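Put the Car Away Last

Opinion, by Urszula Tomaszewski

Most advice about tidying toys starts with the container. Buy a bin, label it, put everything in it. I have run the play shelves at Lullbridge for eight years, and I have come to think the bin is the least important part of the job. What matters more is the order in which things leave the table, and what is still lying there when somebody stops to look.

My position is a simple one. Bricks should go away first, sorted or not, and the toy cars should go last, one at a time, by hand. I would also keep cars and bricks in separate containers for good, even where shelf space is short.

The usual objection is that all this is fussy. A small car fits in a brick bin. It takes up hardly any room, and children like digging for it. I held that view myself until last December, when we emptied the big mixed bin at the bottom of the shelves and found 17 cars in it. Five had bent axles. Several more had paint rubbed off the roof, which is where a brick corner tends to land when a bin is tipped out and filled again. Those cars were not badly made. They had been stored under a load of hard plastic for months, and they looked like it.

A metal car and a plastic brick are different kinds of objects. The brick is meant to be knocked about. It has studs and corners and it will take a drop onto a hard floor. The car has a finish, and the finish is most of what people like about it. Put a shiny red one down next to a couple of long bricks and it is the car that gets picked up.
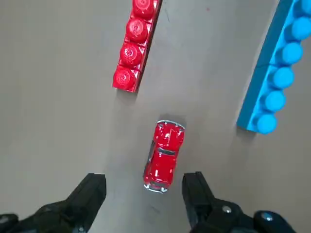
Should toy cars and building bricks be stored together?
Keep them apart if you can. Bricks can share one deep bin, while cars last longer in a shallow tray where they lie in a single layer and nothing is poured on top of them.

The tray does not need to be a special product. We tried a divided case from Surkard with 14 compartments and gave it up after a few weeks. The younger children could not work the catch, and the older ones treated the compartments as parking spaces and argued over them. A baking sheet with a dish towel on it has done better. It slides onto a shelf, it can be seen from above, and a missing car leaves a gap.

My colleague Emiliano Arrieta disagrees with part of this. He thinks the single layer is right but that putting cars away one by one is a waste of an adult's time. His method is to sweep the cars to the table edge with a forearm and let them roll onto the tray. It is faster. I have timed neither of us, and I will grant him the point on speed without a contest.

My trouble with the sweep is that no one looks at the cars. When you lift a car by its sides, you see the bumper and the windshield, and you notice when the paint has started to go. A wheel that drags gets noticed too, if you set the car down and give it a push. Repairs at our place are small: a drop of oil, a bit of wire straightened with pliers. They only get done when somebody has held the thing long enough to see that they are needed. 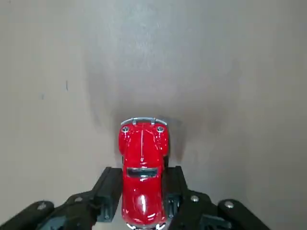

Lullbridge Toy Library | Shelves and Repairs Team

The same reasoning covers how a car should be picked up. Hold it by the flanks, near the middle. Children tend to grab the front and back, and on the older castings the bumpers are the first parts to come loose. We teach the side grip at the start of every session and most of them have it by the second visit. Adults take longer.

Bricks need much less of this. I am against sorting them by color at the end of the day, and I know that puts me at odds with the Phuthong branch, where they keep a drawer for each. Their drawers look very good. They also take two people to maintain, and a child who wants a wall with both colors in it has to open both drawers. Where I do see a use for color is during play. A row of blue and a row of red laid side by side gives a child something to build toward, and it clears the middle of the table for the cars.
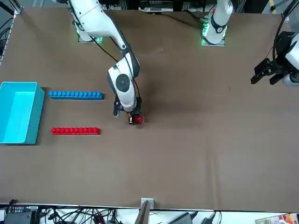

Once the rows are down, the rest of the cleanup tends to go quickly. Short bricks go into the bin by the handful. Long strips go in flat along the side, where they do not wedge against the bottom. Then the bin goes back on its shelf before anyone touches a car, so that there is no open bin to drop one into. That step is the one I would ask other branches to try, even if they ignore everything else I have written.

Emiliano has agreed to try it on his shift. He still sweeps.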